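工作记录 十二月 上午九点四十

项目:Reinholz 书信与日记手稿整理(十八世纪末宫廷女官一组)

接上次。第 7 册日记的转写校对做到第 19 叶反面,昨天停在一处墨迹洇开的地方,今早换侧光重看,能认出词首的 pr 和词尾的 d,中间大致三个字母的宽度。暂录为 pr[...]d,不补。Fabrice Texier 在批注里建议读作 proud,我对照了同册另外四处 proud 的写法,作者写 ou 时第二笔总是带一个小回钩,这里看不到回钩,也可能是被洇掉了。证据不足,保留方括号,把他的读法放进校注。

纸张。第 12 叶到第 19 叶的帘线间距与前面不一致,水印也换了。前半册是盾形加字母,后半册只见一个残缺的冠形,落在订口附近,描不全。由此推断这一册是后来合订的,编号顺序未必等于书写顺序。编号墨色偏褐,笔迹与正文不同,应为整理者所加。这一点要写进册首说明,以前的目录把它当作连续的一本处理,后面所有按叶次推日期的条目都受影响。

日期问题。第 14 叶只写了“晚祷之后”,没有月份。上一条提到王后移居,下一条提到炉火不足、手指僵得握不住笔,旧目录据此归入冬季。我认为理由偏弱:同册别处写到初夏也抱怨过炉火。现改为“季节未定”,旧归类移到备注。

人名缩写。作者用 Mrs. S. 至少指两个人,一个管衣柜,一个是来访的旧友。区分办法暂定如下:上下文出现值班、铃声、更衣的,归前者;出现马车、外地口音、带来书的,归后者;两类线索都没有的,标“S.(未定)”。不要按频率猜。索引里已有的条目先不合并,等全册校完一次处理。

删改。作者晚年自己做过一轮删涂,墨重,横向密线,多半是涉及他人病情的段落。第 16 叶正面有五行被涂,背面透出的笔压可以读到一部分,侧光下认出 the doctors 和 was not suffered to。其余不作推测。转写格式:可读的涂抹文字用尖括号,不可读的注明行数。上次有两处把行数写成了字数,已改回。

与印本对照。十九世纪的印本在这一段省去了整整一页,前后两句直接拼接,读起来像是同一晚的事,手稿里隔了两天。凡引用印本的二手文章,这里的叙述次序都靠不住。把差异记入对照表,表格编号沿用 Plornholm 那一版,不另起。印本还把几处 “I was so tired” 改成了较体面的说法,逐条列出,不评论。

拼写。原则不变:保留原拼写、原大写、原缩写,破折号长短不区分,统一录为一个长划。作者的 & 照录。行末断词合并,但断在叶末的要留标记,否则回查图像时对不上。上周录的部分有几处把 stile 自动改成了 style,是编辑器的校正功能造成的,已关掉。其他人的机器也请检查一遍。

数据。转写文件目前 408 条,逐条有叶次和行号。缺行号的已补齐。导出时 Flukovetti 的脚本会把方括号吃掉,临时办法是先替换成全角,导出后再换回来。这个办法丑,但能用。脚本本身等有空再改,问题应该出在转义那一段。

图像。第 15 叶反面的扫描偏暗,右下角文字进了阴影,需要重拍。分辨率按旧规定 500,不提高,提高以后文件太大,Plevness 的服务器上传会断。重拍时翻开角度不要超过原来那次,书脊有一处旧胶已经松了,托架两侧要垫到同高。

下午两点补记。第 17 叶校完。有一句写得很清楚,“陛下说话极快,问了又问,却不等人答”,印本作“陛下言谈甚为活跃”。语气差得远。这一条归入病情叙述的证据组,同时交叉引用到第 16 叶涂抹段,两处可能写的是同一天,依据只有都提到走廊里的风,暂标“疑”。

另,Texier 问是否要给全册做现代拼写版。我的意见是先不做。诊断稿都没有定,做出来又要改两遍。若一定要给普通读者看,可以从第 13 叶和第 17 叶里选几段,单独加注,不进主文件。

未完事项:
第 15 叶反面重拍
第 18 叶两处行间添字的插入位置,作者的插入号画在词中间,需比较她的习惯
册首说明改写,水印部分请人复核
对照表补印本页码
Mrs. S. 条目列一张单子,含上下文各一行

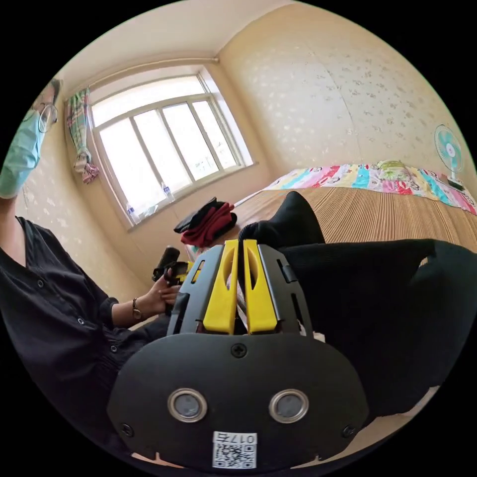 第 18 叶的插入号又看了一遍,前册里三处类似的写法都是插在该词之后,先照此处理,校注里写明是类推。第 19 叶正面开头缺半句,应接第 18 叶反面末行,但语法接不上,怀疑中间少一叶。订口处没有看到残根,明天拆看护封时再查。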